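The Fanora hardware wallet, from Landeg

If you have been keeping your coins on an exchange and feeling a little uneasy about it every time the price jumps, you are very much the sort of person we had in mind when we designed the Fanora. It is a small offline wallet that holds the keys to your Bitcoin, Ether and a good many other coins, and it does so without ever connecting to the internet on its own. You plug it in, you check the details on its own screen, you press the button, and that is more or less all there is to learn (though there is a printed guide in the box as well, because we know some of you like paper).

The Fanora supports 900 coins and tokens. We add to the list every July, and Annunziata Sanna on our support desk is always glad to hear which ones you would like to see next, so do write to her if yours is missing!

What you get

Fanora wallet
USB-C cable
2 recovery cards and a pencil
Printed guide, 98 pages
Soft pouch

Price: £159, including postage from our workshop in Pinddale

Setting up takes most people the length of a pot of tea. The wallet shows you your recovery words one at a time, and you copy them on to both cards. Keep the cards in separate places, and please don't photograph them or type them into anything, however tempting it may be when you are in a hurry. If the wallet is ever lost, those words will bring your coins back on a new one.

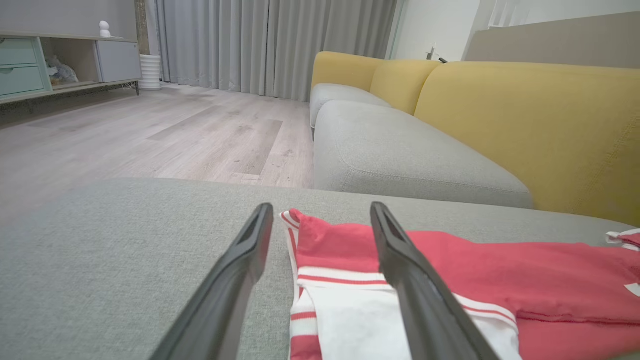 The pouch comes in one colour only, a heathered grey, and we have had a few letters asking for something brighter. Assunta Grasso, who chose the cloth, wanted a fine weave with flecks in it, very like the grey upholstery in the photo, and we must say we have grown fond of it. A touch of red and white, like the clothing lying there, would certainly be easier to spot at the bottom of a bag, and we are thinking about it for next year.

The Fanora works with the Zimov desktop app, which is free to download and lets you see all your balances together. Orders placed before 2 p.m. leave us the same working day.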